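Workshop tips – when the hand-held gripper bites back

Hurried page this month, I've got a bench to clear before supper. A few of you asked what happened with the grippers in July and whether you need to worry about yours. Short answer, check your pads. Long answer below, in the order I'd do it.

What went wrong

Left jaw on one of the hand-helds stopped opening all the way. Trigger felt fine. Jaws closed fine. Let go and the left pad came back maybe half way and sat there. Then it let go all at once and snapped open, and Colm Kavanagh had his thumb next to it. Blood blister, nothing worse, but he was cross for the rest of the day and so would I be.

We blamed the spring. Changed the spring. Same thing 20 minutes later. Blamed the trigger cable, changed that too. Wrong again. It was crud in the pivot – fine sawdust off the tabletops mixed with the light oil somebody (me) had put on it in spring. Makes a kind of brown putty. Dry pivot would have been better than what I did.

So tip one is don't oil the pivots. If the maker's sheet says oil, follow the sheet, but most of these small plastic-bodied ones want dry lube or nothing at all.

Cleaning the pivot

Power off first. Unplug it, take the battery out, whatever yours has. Off at the switch isn't off.

Soft toothbrush, dry, then a wooden toothpick round the pin. No metal picks, they score the plastic and the score fills up with dirt again.

Cotton swab with a little rubbing alcohol. Wipe, wait, wipe again. If the swab keeps coming out brown keep going. First one I did took 9 swabs.

Work the jaws by hand. Should swing free with no gritty feel. If there's still a catch near the end, its usually the pin and not the spring.

Put it back together and cycle it slow before you put anything in it. Fingers well out of the way.

The pads

Textured pads hold onto dust like a sanding block. Once they're clogged they slip, you squeeze harder, then the trigger side wears out too. I use masking tape – press on, peel off, couple of times. Dish soap and warm water if they come off the jaw. Let them dry overnight, don't put them on a heater, I've warped a pair that way.

Look at the gap between the pads while your at it. Should be even top to bottom. If it's tighter at one end something is bent or a pad isn't seated.

Never ever check for grip by sticking a finger in there. Use a strip of scrap wood or a folded bit of card.

Vents

Ours got hot as well, same week, different unit. Vent slots packed solid with lint. A vacuum with the brush end does it in seconds. Don't blow compressed air in, it just drives the fluff further inside. I set a limit at the bench now – if it's too warm to hold my palm on comfortably it goes off and stays off for the day.

Cables and floor

Near miss number two. Power strip on the floor, cable across the walking path, man looking at his hands and not his feet. He caught himself on the table. No harm done, but he was carrying a gripper with the jaws half closed and it could have gone badly.

Run the cable along the wall if it'll reach. If it has to cross, put a rubber cable cover over it. Tape peels up at the edges by afternoon and then it's a worse trip than the cable was.

Chairs on wheels – park them. Push them against something. They wander into the path and you back into them.

Who stands where

Most of our trouble comes from two people working at one table. Somebody reaches across, somebody else squeezes. Agree a side each. If you're wearing anything on your head that covers your ears, you won't hear a shout, so the other person taps the tabletop twice. Works well enough.

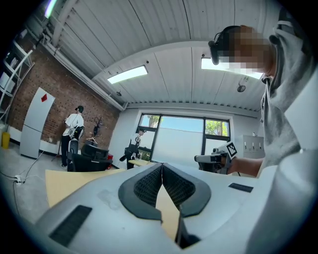
Hoodies, too. Drawstrings tucked in or pulled out completely. Long sleeves pushed up past the elbow, and rings off. I know it's cold in there some mornings, wear a vest.

Backpacks and anything else strapped on your back – you are wider than you think. Knocked a jar of screws off a shelf myself. Turn round slow.

Spares and what I paid

New pad set from Madigan was $69, shipping on top. Danex had a cheaper set but the screw holes were out by a hair and I had to ream them, so no saving in the end. Spring was a few dollars and I didn't need it, see above. Keep the old one in a labeled bag anyway.

How often

Pads every day you use it. Vents weekly. Pivot once a month, more if you're around sawdust. I write the date on a bit of tape inside the lid of the case.

If it sticks again after a proper clean, stop using it. Tag it, put it on a high shelf, send it back. Don't let anybody "just finish this one job" with it. That was how Colm got his thumb.

More next time on getting the putty out of trigger housings, I've still got one in peices on the bench.

Contact the Marnenbridge Workshop Page | © Marnenbridge Workshop Tips | Back to top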